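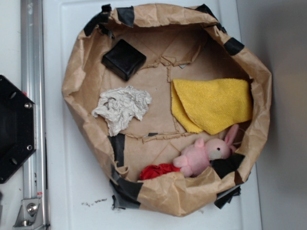 Saranya Pinto wants to know how you stop a paper bag tub going floppy after a week. Hers folded up on itself every time she dropped a flannel in, and by the end she was fishing things out of a sort of brown pancake. Same bags as ours, she says, the big Stoledetti ones with the flat bottom.

Right. Quick answer, then the long one.

Quick answer: tape the rim. Roll first, tape after. Short strips, over the edge, half inside and half out.

Long answer, tip no. 537 on the list, updated 18 Dec 2018:

- Big kraft bag, brown. Handles off. Don't bother unpicking the glue, just cut.
- Crumple the whole thing first. Properly, into a ball, then open it out again. Paper goes soft and stops fighting you.
- Roll the top down outwards. 2 turns minimum. One turn springs back up.
- Push the sides out with your fists from inside so it sits wide and low. You want a bowl, not a chimney.
- Tape where it wants to tear. You'll see where. Corners of the old bag mostly, they never quite disappear.
- Black cloth tape, 50 mm. Parcel tape lifts off in a steamy room, had that twice.

Saranya, I think yours was too tall. Roll it again, lower than seems sensible.
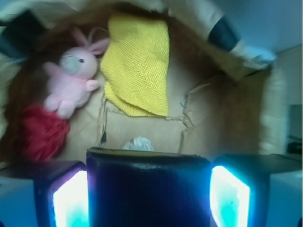 **Dinesh Kaimal**

Soft stuff only. Should of said that at the start. Cloths, bath puffs, small cuddly toys, a tissue or two that somebody will get round to binning. Anything with weight goes through the floor of a paper bag sooner or later, and anything wet goes through sooner.

If the bottom's already going, a piece of cardboard. Cut it a bit small, drop it in, done. Cereal box is too thin really. Side of a delivery box is good, leave a fold in it if it has one. Torn floor but still holding? Leave it till it isn't.

Wring things out! A bath puff hung over the tap overnight and then put in the tub is fine. A bath puff straight out of the bath is a hole by morning. Same goes for dishcloths.

Stuff we keep in ours at the Palaniappan house, for anyone wanting a list:

- dusters, the microfibre sort, folded not stuffed
- bath puff, dry
- whichever soft toy has been left on the stairs
- odds and ends that belong to a drawer we've not identified

Emptying day is whenever you can't see the bottom. Tip the lot out, toys back upstairs, cloths in the machine, tissues in the bin. Shake the bag over the sink, crumbs get in all the folds.
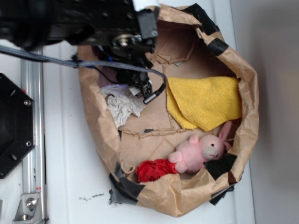
*Taped paper bag with a yellow cloth and a pink soft toy in it*

Washing notes, quickly, had 2 emails about this. Yellow microfibre with other microfibre, no softener, it clogs the fluff and then they just push water about. Cool wash. Not in with towels or you'll be picking lint off them till January. Soft toys in a pillowcase with the end knotted, gentle cycle, reshape the ears while damp and leave them somewhere airy. Check the label first obviously. Old ones with bead filling, sponge the outside only.

Bath puffs: replace them. I know they look all right. Soak in between if you must, then rinse rinse rinse. 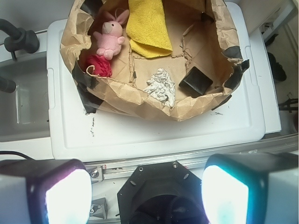 Where you stand the tub matters more than which bag you bought. Floor is bad, damp comes up and it gets kicked. A shelf works until somebody reaches over it. Best spot is something flat with a lip, at hand height, near where the cloths get used. On top of a lidded plastic bin next to the sink is good, the white lid has a raised rim so the bag isn't going to slide straight off, and you can wipe it down. Downside, you have to lift the bag off to get in the bin, so keep things in there you hardly want. We've got Christmas lights in a bin like that and it's a pain exactly once a year.

Far enough from the tap not to get splashed, please.

Tape: I use Ternik, the Fonderano shop has it by the till. Any cloth tape does. Scissors go sticky, wipe with a drop of cooking oil then washing up liquid. When a strip starts fraying put another one over it, don't pull the old one off, it takes the paper with it.

Next time: jar lids, and the shelf liner quesiton from last month which I have not forgotten.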